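Bag-packing data collection, progress note for Plitetti
26 July 2025
From: Rongrong Tang, Flallow
To: Frøydis Åberg

Short one this time, sorry, we're mid-session. Full numbers are in the sheet, main points below.

**Where we are**

- 1,165 episodes recorded on the tote task since May
- 69 thrown out after review, mostly dropped frames on one wrist camera
- the rest uploaded to the Tanovard store, labels still catching up

Task is the same as in the plan. Pouches start on the floor of the cell, tote stands at the back wall, arms put them in. Stapler and pencil cup stay on the floor as things to leave alone. Both arms get used, operator picks which one goes first.
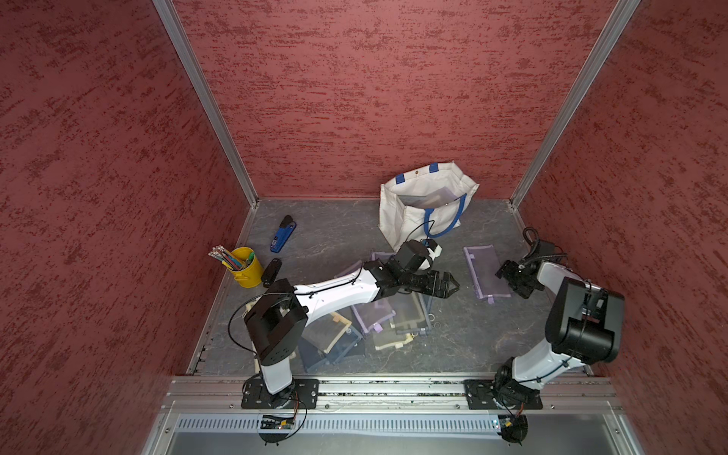
*Two-arm cell, tote task, pouches and desk items laid out*

Pouches are harder than we wrote in the proposal. The mesh is thin and they lie over each other, so a grasp on the top one often takes the next one with it. We keep those episodes if the operator puts the extra one back or packs it cleanly. Wing-yan Hsieh has written a half page on what counts as clean, ask if you want it.

**Two arms at the bag**
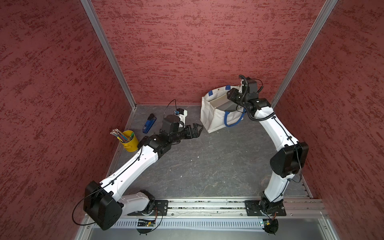 Rongrong Tang, with notes from Kam-wah Tseng

Kam-wah ran most of the teleop for this part. The main thing we learned is about waiting. If one arm is over the opening, the other has to hold off, and new operators don't hold off long enough. Near misses in the early sets, one real bump (no damage, cable clip replaced). We now do 50 practice episodes per operator before anything goes in the dataset. Costs us a day and a bit each. Worth it so far.

Also changed: start poses for the arms are now varied between episodes. Before that they were nearly identical and the first policy just memorized the opening move.

**Wrist views**

The overhead view can't tell you much about whether the fingers are over the rim or on it. The wrist view can. Pei-shan Liao is marking rim contact by hand from the wrist streams, using the blue loops and the snap as fixed points along the edge.

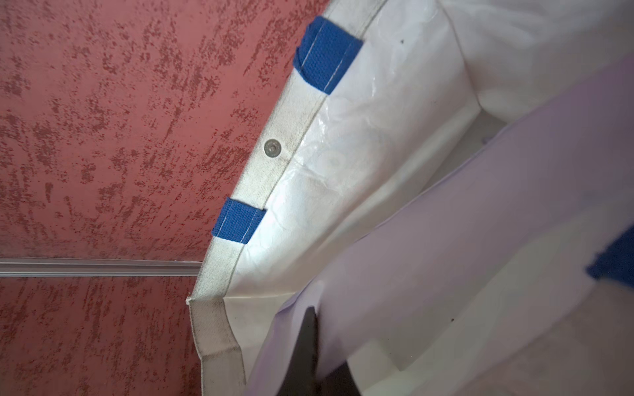 *Wrist camera, finger at the bag opening, blue loops and snap along the rim*

Glare off the shiny lining is a problem. Exposure is locked now, which helped some, but not on every episode. Pei-shan has done almost 100 of these by hand and wants to stop there and train a small labeler on them. I said yes.
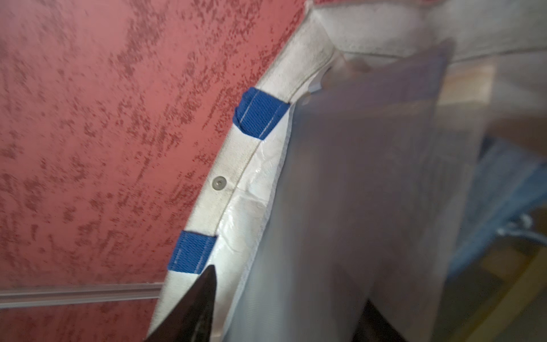 The labeler will run on everything already uploaded, so no need to re-record. If it does badly on the hazy views, where mesh is hanging close to the lens, we'll drop those from the rim labels and keep them for the policy only.

**Money and time**

On budget. Operator hours a little over, hardware under. The spare gripper fingers from Vlček are still not here, second reminder sent. If they dont come we can carry on with the current set but not at two shifts.

**Next**

- finish the labels, then freeze version one
- retrain with the varied start poses
- swap the tote for a softer one, which will slump more. Wing-yan to pick
- write up the operator guide properly, its still a chat thread

One thing I need from you: ok to move the leftover hardware money to operator hours? Kam-wah needs an answer before he books the next block.

Rongrong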